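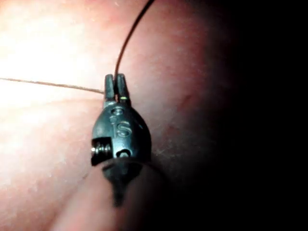 Can I enter a loan before the lender has signed the final agreement?
You can save it as a draft, and Listik keeps it out of all totals and reports until you change its status to Active.

Listik Desktop User Guide
Section 19: Setting up a secured loan

This section covers entering a new secured loan, listing the equipment pledged against it, setting the covenant tests and turning on reminders. It is written for the person in the finance office who keeps the borrowing records. You need the Editor role or higher. Viewers can open a loan but cannot save one.

Before you begin

Have the following at hand:

The signed loan agreement or the latest draft
The repayment schedule from the lender
The security agreement, including any equipment schedule
The most recent closed month in your general ledger

If your company has more than one legal entity, check the entity name at the top left of the window. A loan entered under the wrong entity has to be deleted and entered again. It cannot be moved.

Entering the loan

1. On the Borrowing menu, click New Loan.
2. In Lender, start typing the name and pick it from the list. If the lender is missing, click Add Lender and fill in the name and mailing address.
3. In Loan Name, type a short name your office will recognize. The screens in this guide use a loan called Henau Term A.
4. Choose Term, Revolving or Equipment Line. The type controls which fields appear on the next page.
5. Enter the principal and the closing date. For a revolving loan, enter the full commitment in the principal field and the drawn amount in Opening Balance.
6. Choose Fixed or Floating. For a floating rate, pick the base rate and then enter the margin as a percentage.
7. Click Save Draft.

Note: Enter the margin as a percentage and leave basis points out of it. The field accepts whatever you type and does not convert.

Caution: Do not use Opening Balance to record a draw made after the closing date. Use the Draws tab. Interest on the opening balance is counted from the closing date.

Importing the repayment schedule

Most lenders will send the schedule as a spreadsheet. Listik reads CSV files with up to 3000 rows. Longer schedules must be split into two files and imported in date order.

1. Open the loan and click the Schedule tab.
2. Click Import and choose the file.
3. Match the columns. Payment Date, Principal and Interest are required. Fees is optional.
4. Look over the preview. Rows in red have a date the program cannot read or a negative amount.
5. Fix the rows in the preview or go back to the spreadsheet and import again.
6. Click Accept.

The principal column must add up to the amount on the loan page. If it does not, the program shows the difference and leaves the loan in draft. The usual cause is a balloon payment that the lender lists on a separate page. Add it by hand as the last row.

Listing pledged equipment
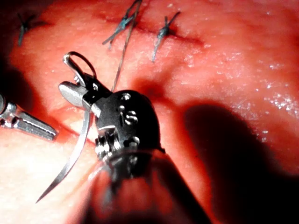

The equipment schedule in a security agreement is often the part a lender checks most closely, and each item in it needs its own line in Listik. Type the description the way the agreement gives it. The Markings field is separate and takes any lettering found on the item itself. A wristed needle driver with raised, silver-edged letters on its black wrist housing would have IS in Markings, and the words "needle driver" would stay in Description. Leave Markings blank when an item has none. Serial numbers go in their own field, even when they are stamped right next to other lettering.

To add items one at a time:

1. Open the loan and click the Collateral tab.
2. Click Add Item.
3. Fill in Description, Markings, Serial Number and Location.
4. In Book Value, enter the net value from your fixed asset ledger. If the ledger is linked, click Look Up and choose the asset.
5. In Lien Rank, choose First, Second or Shared.
6. Click Save and Add Another, or Save to finish.

To add items from a file, click Import Items and use the template supplied with the program. The Description field holds 29 characters in printed reports. Longer text is kept in the record and shortened on paper.

Note: An item can be pledged against more than one loan. When you save it the second time, Listik asks you to confirm the lien rank on both loans. Check this against the agreements before you click Confirm. The program has no way to tell which lender filed first.

Caution: Removing an item from the Collateral tab does not release the lien. Get the written release from the lender, attach it to the item, and then change the item status to Released. Released items stay visible in gray for audit purposes.

Setting covenant tests

A covenant test compares a figure from your books with a limit in the loan agreement. The program comes with ready-made formulas for the common tests: leverage, interest coverage, fixed charge coverage and minimum cash. Read the definitions in your agreement before using any of them. Lenders define earnings in different ways, and some allow add-backs that the standard formula leaves out.

1. Open the loan and click the Covenants tab.
2. Click Add Test and choose a formula, or choose Custom.
3. Enter the limit and select Maximum or Minimum.
4. Choose how often the test is run: monthly, quarterly or yearly.
5. In First Test Period, choose the first period named in the agreement. For a loan that closes in October with quarterly tests, this is usually the quarter ending in December, but some agreements skip it.
6. If the limit changes over time, click Steps and enter each new limit with the period in which it starts.
7. Click Run Trial.

The trial uses the last closed month and does not save a result. Compare the answer with one worked out by hand. If the two differ, open Show Accounts and look for ledger accounts that are missing from the formula or included twice.

Custom formulas can use account ranges, single accounts and fixed amounts. Put account numbers in square brackets. A formula with an account that has been closed in the ledger will still run, using zero for that account, and a yellow bar appears at the top of the tab.

Tool roll
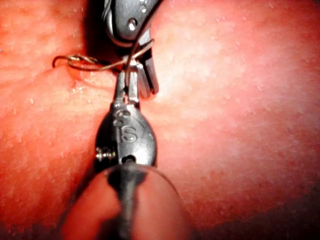

Small pliers and a length of thin, twisted wire, seen close up against skin.

Items kept in sets, such as hand tools, may be entered as one line if the security agreement lists them that way. Tick Set, enter the description for the whole set, and attach the inventory list as a PDF. A set has one book value. If a single piece is sold, reduce the book value and add a comment on the History tab.

Turning on reminders

1. Open the loan and click the Reminders tab.
2. Tick the events you want: payment due, compliance certificate due, rate reset, insurance renewal.
3. Enter how many days ahead the reminder should go out. The longest notice allowed is 24 days.
4. Add at least one recipient. Recipients must have a Listik login.
5. Click Send Test.

Reminders go out overnight. A reminder that falls on a weekend is sent on the business day before it. To use a different holiday calendar, go to Settings, Calendars, and choose the one that matches the lender's office.

Making the loan active

1. Open the loan and change Status from Draft to Active.
2. Review the checklist. Anything missing is shown with a link to the tab where it belongs.
3. Attach the signed agreement.
4. Click Activate.

After activation, the principal, closing date and lender are locked. An Administrator can unlock them from the Actions menu, and the change is written to the History tab. Amendments signed later go on the Amendments tab, which leaves the original terms in place.

If something goes wrong

The Activate button is gray. The schedule does not add up to the principal, or no agreement is attached.

The collateral total is lower than expected. Items marked Released or Draft are left out. Clear the filter at the top of the list to see them.

A covenant result shows N/A. The ledger period has not been closed, or the first test period is later than the period on screen.

The ledger link fails. Brakberg connects to the Quispe ledger through a service account. Check that its password has not expired, then go to Settings, Links, and click Reconnect. Tests that were due while the link was down run at the next update.

For exporting a compliance certificate, see the section on reports.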